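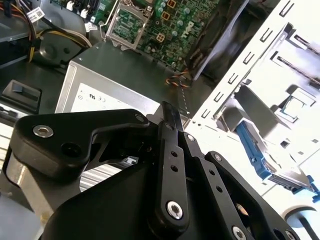 Interior de um computador de secretária Dell, com o soquete do processador vazio.

13 de agosto de 2021 | Por Khurram Sial
Comunicados — Hardware e Reutilização

A Brokix abriu em Temville uma linha de desmontagem de computadores de secretária. A unidade prevê tratar cerca de 4000 equipamentos por ano — placas-mãe, cablagem e fontes são separadas por modelo.

Comentários (2)

Tài Mạch: Aceitam portáteis?

Lục: Qual é o horário de entrega?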